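# Moving out of a rental: how do I get the kitchen packed and cleaned without living on takeaway for a week?

**Mercedes Huamán**, 3 Dec 2020

We're leaving a two-bedroom unit in Meredith in a fortnight and the kitchen is the room I keep putting off. The rest is mostly boxed. The new place is a 20 minute drive away and we get the keys 2 days before we have to hand the old ones back, so there's a small overlap.

My problem is the order of things. If I pack the kitchen early we have nothing to cook with. If I leave it late I'll be cleaning the oven at midnight with boxes stacked behind me. The agent wants the cupboards wiped inside and the rangehood filter degreased. The last tenants left a mark on the bench near the stove, and it's on the entry condition report, so I'm not worried about that one.

Has anyone got a method that worked? Also, is it worth paying for a bond clean? I was quoted by a firm called Plilteck and it seemed steep, but they do come back free if the agent finds something.

---

**Kamarul Simanjuntak**

I've done this 6 times, four of them with kids. Work backwards from the day you hand over the keys.

Two weeks out, pack anything you haven't used since winter. Cake tins, the good glasses, the slow cooker, all the vases. Start eating down the freezer now and don't do a big shop.

One week out, clear everything else out of the cupboards onto the table in one go and choose what stays out. We keep one bowl, one plate and one cup each, a saucepan, a frypan, a sharp knife and the kettle. Everything else gets wrapped. Put a mat or an old blanket down first so you don't scratch the table.
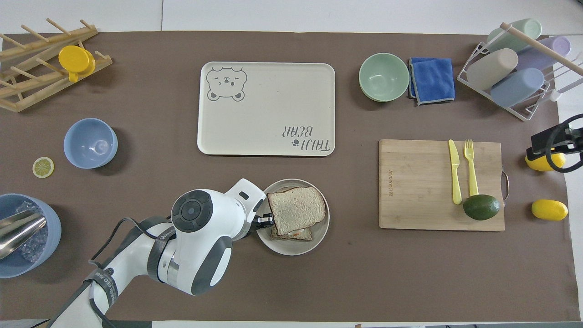

*Kitchen things out on the table, with the yellow cup on the wooden rack and the pale blue bowl beside the lemon slice.*

Once the cupboards are empty, clean them straight away and shut the doors. They won't get dirty again in a week. Do the rangehood filter that same day: sink full of very hot water, a good squirt of dishwashing liquid and a few spoons of bicarb, leave it for an hour and scrub with an old toothbrush. Check the filter can go in water first, as the paper type can't.

Leave the oven, the sink and the floor for your overlap. Take the kettle and the box with your basics to the new place on day one and sleep there. Then you're going back to an empty kitchen with a bucket and a mop, and it's a morning's work.

Turn the fridge off the night before it travels and prop the door open with a tea towel.

---

**flenda_south**

Just pay for the bond clean. We did it ourselves in February and lost a whole weekend and the agent still picked us up on the window tracks.

---

**Mercedes Huamán**

Thanks both. Kamarul, I'm going to try the table method on Saturday. Did you wrap plates flat or on their edge? And does the freezer need defrosting before it moves?

---

**Kamarul Simanjuntak**

On their edge, with scrunched paper at the bottom of the box. Small boxes only for plates. If the freezer's frost free you don't need to defrost it, otherwise allow a full day and put towels down.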